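Fault thread: why I don't believe the "recovered" number on our two-arm packing cell

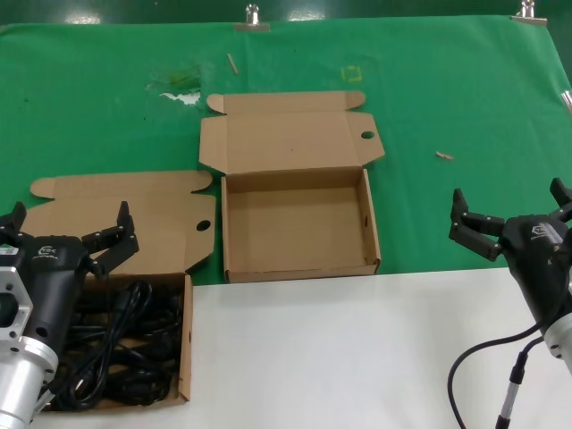

Gredine
cell tech and part-time killjoy, Lukumay site

14th May

1/ The job is dull. Cables out of one cardboard box, into the other, shut the lids. Two arms, one green cloth, one table. The vendor deck for the Kallura controller says the cell "recovers gracefully from contact events." I have now watched it recover gracefully for two shifts and I'd like a word.

2/ What went wrong: the left arm went down for a plug, caught a power cord between its fingers and the wall of the box, and kept pulling. The force limit should have tripped. It did trip. Then the controller cleared the trip by itself and pulled again.

3/ And again. The log has 759 contact events for the run. Every one is marked RECOVERED. The operator screen stayed green the whole time.

4/ "Recovered" in Kallura language means the arm was able to move afterwards. Nothing in there about whether it had let go of the cord. I had to dig through the release notes from February to find that out, and it's one line under "misc."

5/ Damage, for those asking: one cord with the jacket split near the plug, one box torn at the corner, both in the scrap bin. No one hurt. The guard door was shut and I was outside it.

6/ But think about the next person. They see a green screen and an arm that has gone quiet between retries. The pause is 600 ms. A person who knows the old cell would read that as a stop, and on the old cell they'd be right.

7/ Before the replies fill up with "why not hit the e-stop" – I did. It worked. My complaint is about the part before that, where the machine knew it was stuck and told me it was fine.

8/ First answer from support: our cables are "outside the recommended object set." They are cables. Cables were in the demo. The demo is the reason we have the thing.

9/ Second answer: raise the force limit so it trips less. I'd like everyone to read that one twice. Fewer trips on the chart, more pull on the cord.

10/ What I've changed on our side for now:
Auto-clear is off. Any force trip holds until a person resets it at the panel.
Max retries set to 2, then the arm stays put and the screen goes red.
Cords get tied before they go in the box. Slower, yes.
Lid closing is disabled until I trust the picking.

11/ Somebody asked if the Nokitz add-on would have caught it. Maybe? It watches motor current and we had current all over the place. I've also seen it flag a perfectly good lid close as a jam, so I'm not buying a second box of software to watch the first one on the strength of a maybe.

12/ Also no, more training data isn't the fix I'm after. It might pick better. It would still be allowed to mark its own homework when it picks badly.

13/ If you run this controller, search your log for two RECOVERED lines in a row with the same joint positions. Same positions means it never got free. I found plenty from before the cord split, on runs we'd signed off as clean.

14/ Support has the log and the split cord's part number. They've asked for a call. I've asked for the word "recovered" to be defined in writing before the call. Will add to this thread when one of those happens.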